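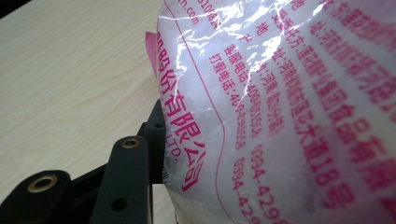

I gave Rodon's Mandarin course two months and finished 91 of its 116 lessons, so I think I can complain a little. The audio is clear, and the tone drills with Chunhua Wan are the best part -- she speaks at a normal speed and doesn't coo at you. The flashcards are another story. Rodon says the deck has 2,602 words, but it counts "teacher" and "teachers" separately. Handwriting practice is tracing, nothing more. I wouldn't renew at full price. Try the free lessons first and skip the deck.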